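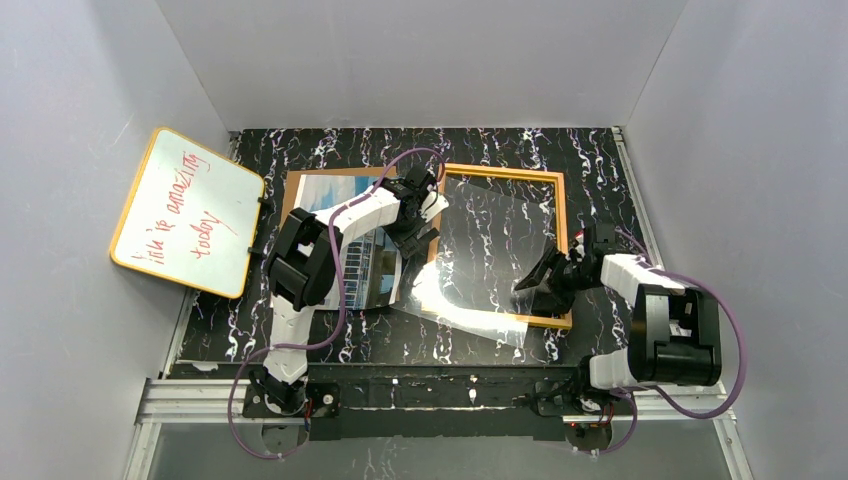
Is the November open day at the Ogilvie boatyard worth the drive if you don't own a boat?

Plenty of people there didn't own one, me included, and I stayed until they were stacking the chairs. Dress warmly and bring cash for the chowder.

I drove up early with my old roommate Calum MacAulay, who had been after me for years to see the place where his uncle bought his first sailboat. It's 77 miles from my door, and we stopped once for coffee and once so Calum could look at a barn he thought he remembered (he didn't). The yard sits on the east shore of Rastance Lake, down a gravel road with one very small sign, and we drove right past it.

The first tour left at 10 in the morning with 12 of us in the group. We started in the long shed where they store boats for the winter, 269 of them this year according to our guide, all shrink-wrapped in white and packed in so tight you had to turn sideways in places. After that came the varnish room, which I loved, and the engine shop, which I'm afraid I drifted through because I was talking to a nice couple from Brunau about their grandkids and their pontoon boat, in that order.

The best part for me was the Triralia, a cedar launch that used to carry hotel guests across the lake. They've been replacing her ribs one at a time, and you could climb a little stepladder and look right down into her. The fellow working on her let Calum hold a steamed rib while it was still bendy, and I heard about it the whole way home!

Lunch was chowder and a roll for eight dollars. We ate on the dock with our hats pulled down, watching two loons that didn't seem to mind the wind one bit. I'd meant to be home by three, but Calum wanted another look at the winches, so it was dark when we finally pulled out, and we missed the turn for the highway too.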